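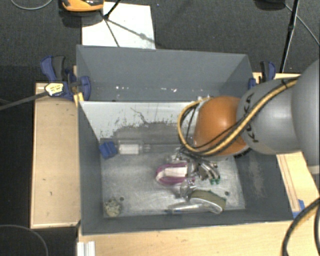
Bin 2, KUKA over the right half, gripper down among the objects.

September, pick planner notes

Swapped the grasp scorer over to the Stusten branch this morning. Builds clean once the old message definitions are deleted by hand. The build script should do that and doesn't.

Main job today was the collision model for the arm. The planner has been treating the cable bundle as part of the link, so the loop on the left of the orange joint didn't exist as far as it was concerned. Added a fat capsule round the loop, parented to the joint. Planning time went from 43 ms to 60 ms per query. Acceptable for now.

Segmentation is still poor on the clear plastic. The bottle or tube comes through by its white label only, and the long transparent piece along the near wall is mostly holes in the depth. The purple and white package is fine. The two dark holes in the floor came up as objects again, so I've masked them in the bin config until Driss Mahrous has looked at the threshold.

Log is run 3225, on the Urnatora share.

To do:
Rerun the near wall grasps with the new capsule
Check the clamps are in the static scene, left one looked short in the viewer
Ask Driss which depth filter he used on Flernia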